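Iona Cruickshank
May 6, 2021

Thread on my ongoing attempt to get every piece of paper in this apartment into a zipper pouch. It has been 17 evenings. I have opinions now.

Background: my filing system until last month was a drawer. The drawer held the lease, two expired passports, a warranty for a blender I gave away, and takeout menus from a place that is now a bank.

I finally emptied it onto the floor because Loretta Yazzie asked me for the receipt for a couch we bought together in 2016. I said "sure, give me a minute." She is still waiting, and she still has the couch.

So: pouches. Clear ones with a zipper along the long side. I'd like to say I researched this. I bought the pack with the red zippers because the pack with the gray zippers looked like a dental office.

Rule one was a color for every category. Red for home, blue for health, green for taxes, yellow for "other." By the second evening yellow was fatter than the rest put together and I had to admit I am mostly "other."

Things I found in the drawer that I could not classify: a single page of sheet music (I play nothing). A map of a zoo. A note in my own handwriting reading "ask Ziad about the hose." I asked Ziad. Ziad has no information about the hose.

Things I filed under health that were, on inspection, a coupon for socks: one.

Someone asked why I don't scan everything. I did try. I scanned 33 pages, named them all "scan," and now I have the drawer again but on a laptop.

Tip from Mireille Darwish, who files for a living and was very kind about all this: stop stuffing them. One document per pouch if it matters, lying flat, zipped all the way to the end. She can apparently tell from across a room when someone has folded a lease.

I had folded the lease. In four. It has been under a dictionary since Tuesday-ish last month and it still opens like a startled bird.

She also said to put a plain sheet in behind anything thin or printed on both sides, so it doesn't bow. I was skeptical - it's paper propping up paper - but it does sit better.

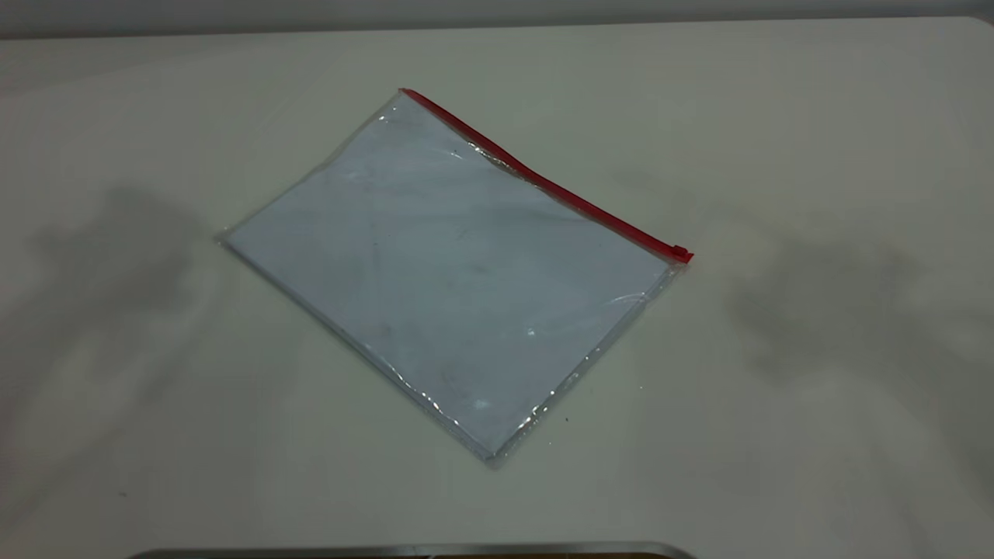 The other thing about clear plastic is that it hides nothing, including fingerprints. I now wipe down my paperwork. This is a sentence I would have made fun of in April.

Total spent so far, pouches plus a box to stand them in: roughly 30 dollars. The drawer was free, and I got what I paid for.

Still to do: the kitchen cabinet where the appliance manuals live. I own four appliances. The stack is 229 pages, most of it in languages I can't read, telling me not to put the toaster in the bath.

Loretta, if you see this, I have the receipt for the lamp. Would you take the lamp?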